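How to Set Up the Cube Sorting Table for the Robotics Club

By Nilton Giraldo

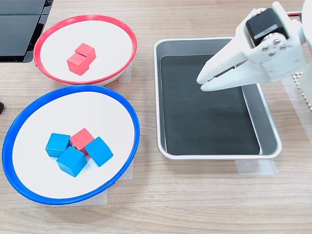 I wrote this guide for the students who will join the club at Grajales and also for the teachers of other schools who asked us how we do the sorting exercise. It explains the table, the starting position, the teaching of the points and the scoring. It doesn't explain how to print or assemble the arm. For that part please read the assembly notes of Gladys Bedoya, which are in the club folder under the name Drillora. Drillora is the name the students gave to the arm, and it stays like this even though the arm doesn't drill anything.

The task is simple to say. There are blue cubes and red cubes mixed on a tray. The arm has to pick them one by one and leave each in the bowl with the rim of the same color. A team of three students can prepare everything and have a first run in one afternoon if the arm is already calibrated.

What you need

A table that doesn't move. A light table is a problem, because the arm shakes it when it stops quickly.
The arm with its gripper, the power supply and the control computer.
A shallow metal tray with rounded corners.
A dark mat, cut to fit on the floor of the tray.
A white bowl with a blue rim and a white bowl with a red rim.
Wooden cubes painted in blue and in red.
Masking tape.
A pencil, a ruler and the team notebook.

You can use other containers, but they should be low. We tried first with deep plastic boxes and the fingers hit the wall on the way out. With shallow bowls the arm can cross the rim without going up very much, and each trip is shorter.

Step 1. Fix the tray and the bowls

Put the tray on the side where the arm reaches with comfort. Before you tape it, move the gripper by hand, with the motors off, to each of the corners of the mat. If the elbow is almost straight in any corner, bring the tray nearer to the base. An arm that is almost straight is weak and not precise.

Then place the two bowls at the other side of the tray, the red one behind and the blue one in front. Leave a space between the bowls and the tray, wide enough that the open fingers can go down there without touching anything.

Now use the tape. Push a strip under the border of each bowl, so that one part holds the bowl and the other part holds the table. For the tray, put the tape along the lower edge and another piece at the side. Press it well with the thumb. Last February we didn't tape the bowls, and a small push from a sleeve was enough to lose all the points we taught that afternoon. Teófilo Urrego repeated them alone while the others were eating.

Make also a pencil mark at the side of each container. If the tape becomes tired and you must change it, you will know where the container was.

Step 2. Choose the mat

The mat has two functions. It stops the cubes from sliding when a finger touches them, and it gives contrast to the camera if your team works with color detection. We use a very dark one, and both colors are clear against it. It is fine if some metal remains without cover near the wall of the tray, but don't put cubes there at the start. The gripper can't open its fingers so close to the wall.

If the mat has a fold, put it under heavy books for one night. A cube on top of a fold is higher than the others and the arm will push it down when it comes to pick it.

Step 3. Check the gripper

Do this check every time, also if the last team told you that everything was fine.

Look at the screws of the round plate under the servo. They must be tight, but please don't use force, the plastic breaks easily. Open and close the fingers several times without any cube. They should close in a parallel way and meet in the center. If one finger arrives first, loosen it, align it and tighten it again.

Follow the wires with your eyes from the servo to the base. They need enough length for the complete turn of the arm. Move the arm slowly to the blue bowl and then to the far corner of the tray, and look if some wire is pulling.

Finally, put one cube between the fingers and close. In our program we wait 300 milliseconds after the order to close and before the order to go up. With a shorter time the arm started to rise when the fingers were still moving, and the cube fell. Your servo can be different, so test it and write your value in the notebook.

Step 4. Teach the points

We use the teaching program that Anselmo Chambi wrote for the club. It saves a position when you press the key, and you give it a name. Please use names that another person can understand. "Point7b" is not a good name.

Teach the points in this order:

Home. The arm is up and away from everything. The program always starts and finishes here.
Tray high. The fingers are open and over the mat, with free space below.
Tray pick. The same place, but down, with the fingers at the middle of the height of a cube.
Blue high and blue drop.
Red high and red drop.

For the two drop points, go down inside the bowl until the cube is close to the bottom, and open there. If you release it from a high position, it jumps and can go out over the rim. When there are already cubes in the bowl, the new one can land leaning on the others or turned. This isn't an error. The rules only ask that the cube stays inside.

The arm must always pass by the high point before and after the low one. New students like to go directly from tray pick to blue drop, and then the cube travels against the edge of the tray.

Step 5. Make a slow run

Set the speed at 15 percent. One student has the hand near the stop button and does nothing else. Another one reads aloud the name of each point when the arm arrives. The third one writes what happens. Change the places after each run, so that everyone does the three jobs.

Start with a single cube. When it works, put a second one of the other color. Only after that, fill the tray. If something fails, don't correct the cube with your fingers while the arm is moving. Stop, wait until it is still, and only then put your hand in.

Increase the speed little by little. If the gripper begins to vibrate when it arrives over the tray, return to the previous speed and stay with it. For the meeting at Stendale the judges give no points for going fast, only for the cubes.

Step 6. Count and write the score

The run finishes when the arm is at home and the tray is empty, or when the team says stop. Then look at the bowls before you touch anything.

A cube in the bowl of its color gives one point. A cube in the other bowl takes one point away. For example, a red cube that went to the blue bowl together with the blue ones is a mistake, and you have to write it down even if all the others are correct. A cube on the table gives zero. A cube that stays in the tray is also zero.

In the notebook write the speed, the score and the first thing that failed. Milagros Cáceres reads the notebooks before each session and she prepares the spare parts from them, so an empty page doesn't help her.

When the color is wrong

If the team uses detection and a red cube goes to the blue bowl, check first the simple causes. See if somebody is making a shadow over the tray. See if the cube was touching one of the other color, because the program can take the two as a single object. Separate the cubes by at least the width of a finger and run again. If it still fails, save the picture that the program took and compare the values of both colors. Don't change the limits of blue and red at the same time, change one and test.

If the team works without detection, with the order of cubes written in a list, the error is nearly always in the list. Read it aloud with a companion who looks at the tray.

Leaving the table

Send the arm to home and turn off the power supply before the computer. Leave the tray and the bowls taped if your team comes back the next session. If not, remove the tape slowly, from the table to the container, and clean the glue with a damp cloth. The cubes return to their box.

The program and a blank page of the notebook are on the club computer, in the folder Cetent. I updated the list of points on 18th July. If you have an older copy, the names of the drop points are different and the program will not find them.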